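### 3.2 Shelf and stock

Display unit for the small-goods study is a pink three-tier shelf, rounded ends, light wood dowel legs. It stands in the back left corner of a wood-grain tabletop with gray walls on three sides. Same model as in the Donedholm pilot. We picked it for the tiers, which are shallow enough that a box put down crooked stays crooked, and that is what we wanted to score.

Boxes are grouped by color, one color to a tier. Figure 1 has silvery-green on top, bright orange in the middle, dark red at the bottom. Note the angles: on the top tier the right-hand box sits farther back than its neighbor and tilts, and the leftmost orange one leans. Under the Vetirell rule both count as "placed, not faced." Under Haddad scoring they would both pass, so the two scores drift apart fast on a shelf like this one.

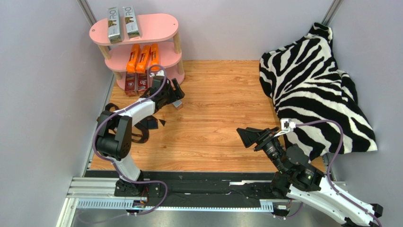
**Figure 1.** Pink shelf with boxes on all three tiers, grouped by color.

### 3.3 Carton handling

Toothpaste cartons turned out to be the awkward item. Tall, narrow, glossy, easy to crease at the ends. The teal one has a kidney-shaped window near the top with a leafy printed tube showing through, and we use the window as the facing mark. Window up and toward the front = faced. Anything else = not faced. Raters had no trouble with this, agreement was better than for the orange boxes wich have no window rule.

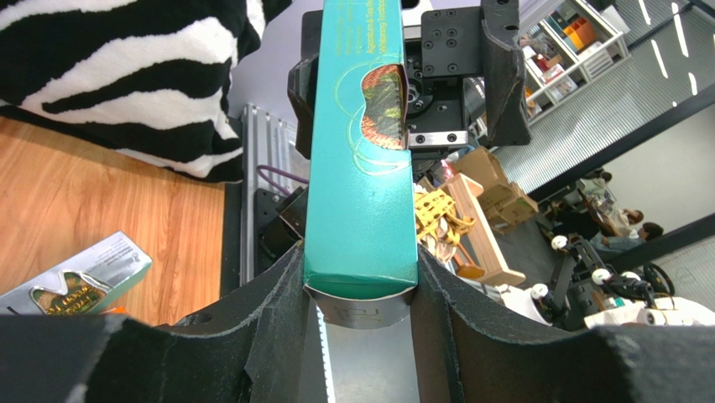

Creases were logged but not scored. A carton with a dent at the lower end still stands, mostly, and taking it out of the stock would have left us short on Saturday. We kept it in. Plarkeck do the same in their stocking protocol, altough they tape the ends first. No tape here.

Each rater scored 40 layouts, with 30 seconds per layout. Scale runs 0 to 100, points off for wrong tier, wrong color group, overlap, not faced. Weights in the appendix. Overlap got the smallest weight, maybe too small, see Discussion.

The cleared state is coded separately. Shelf bare, all three tiers, other items on the table left wherever they are. A black strap with buckles on the wood in front of the shelf, or a zebra-print blanket bunched up on the right, does not change the code. Only the tiers count.
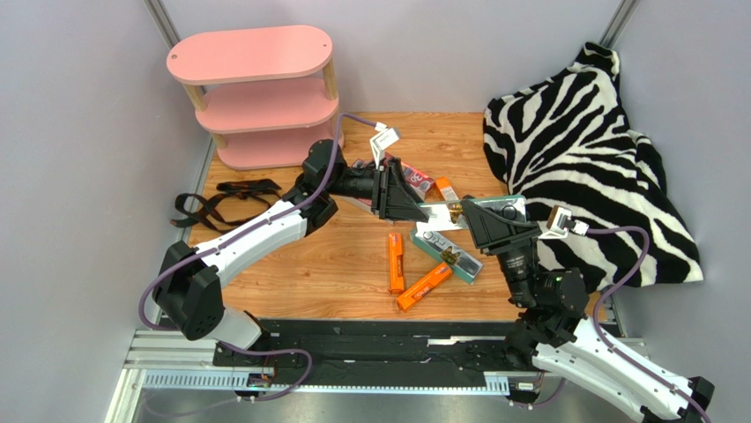

### 3.4 Soft items

Blanket and strap scored on their own sheet. Neither has a front, so facing dropped. For the blanket, raters mark spread (how far the folds come forward across the tabletop) and height of the mound. For the strap, just tangled / laid out. Crude but quick. An earlier sheet had five strap categories and raters could not tell the middle ones apart, so those layouts were re-scored with the two-way code and the old marks are not used anywhere below.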